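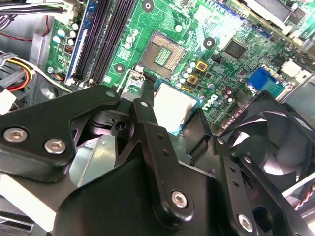

Three readers have already written to ask whether the new edition keeps the original chapter titles, and Stanisława Jakubowski, for one, hopes it does. She has owned the paperback of The Salt Orchard for so long that the spine has gone white, she told us, and she'd be very sad to open a smart new hardcover and find "The Ferryman's Lunch" renamed.

Good news, then! The titles are staying, every last one, and so is nearly everything else that fans of the Wamden books love. Publisher Makowska has confirmed that The Salt Orchard and its sequel, A Lantern for Wamden, will come back into print in October as a matching pair of hardcovers, with new cover art, sewn bindings and the fold-out map that was dropped after the first printing.

The announcement went up on the publisher's website on Monday, June 22, 2026, along with the finished jackets. The first is a deep sea green, with the drowned orchard running right round the spine and on to the back. The second is nearly black apart from the lamp in the harbour window, which is picked out in yellow foil. Put the two side by side and the shoreline joins up, a lovely touch that will please anyone who has spent too many evenings arguing over where the causeway goes.

Both are the work of Przemysław Walczak, who also redrew the map. He worked from the author's own pencil sketches and has put back several villages that vanished between the first printing and the paperback, among them Wedness, where the whole of the second book's middle section takes place. (Readers of the paperback have had to take Wedness on trust until now.) 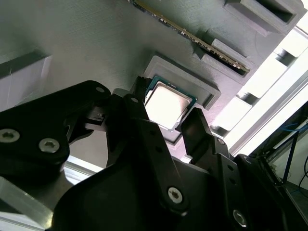
Close-up: a desktop processor seated in a grey 3D-printed fixture.

The text has been reset from scratch, and the publisher says it has gone back to the corrected proofs instead of scanning the old pages. That should mean an end to the famous muddle in chapter 40 of The Salt Orchard, where two lines of the harbour master's speech were given to his sister and a generation of readers came away with quite the wrong idea about her. Chapter 41, the short one, gets its proper ending back as well. It's only a paragraph, but those who have read it in the first printing tend to go a bit misty when they talk about it, and it changes how you come to the opening of the sequel.

Each book has something extra at the back. The Salt Orchard gains a short story, "The Muven Bell", first printed in a small magazine and never collected since. It's set a lifetime before the novels and follows the bell-founder whose name turns up on the church door in the first chapter. A Lantern for Wamden has a selection of the author's letters to her editor, including a long and very funny one about whether a goose can be frightened of the sea.

The hardcovers can be bought one at a time or together in a slipcase. The slipcase set comes with a loose copy of the map, printed on heavier paper and rolled, not folded, so it can go straight up on a wall. Makowska hasn't given a price for the set yet, though it says the single volumes will cost the same as its other fiction hardcovers. Pre-orders open next month through the publisher and most bookshops.
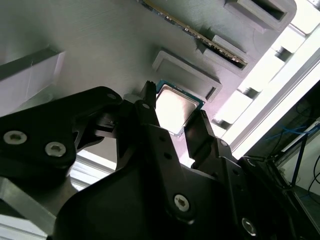 There's a fair chance of more to come, too. The third Wamden book, The Winter Toll, isn't part of this run, but the publisher's note calls the pair "the first two volumes of a new edition", and Walczak has let slip that he's been asked to keep his sketchbooks handy. The Winter Toll is the hardest of the three to find second-hand and the one that most deserves a fresh audience, with its frozen estuary and that extraordinary night crossing told from four sides at once. A new printing would be a treat.

Audio listeners aren't being left out either. A new unabridged recording of The Salt Orchard is planned to go on sale alongside the hardcovers, with "The Muven Bell" included as a bonus track. The reader hasn't been named. A recording of A Lantern for Wamden will follow, but there's no date for it at present.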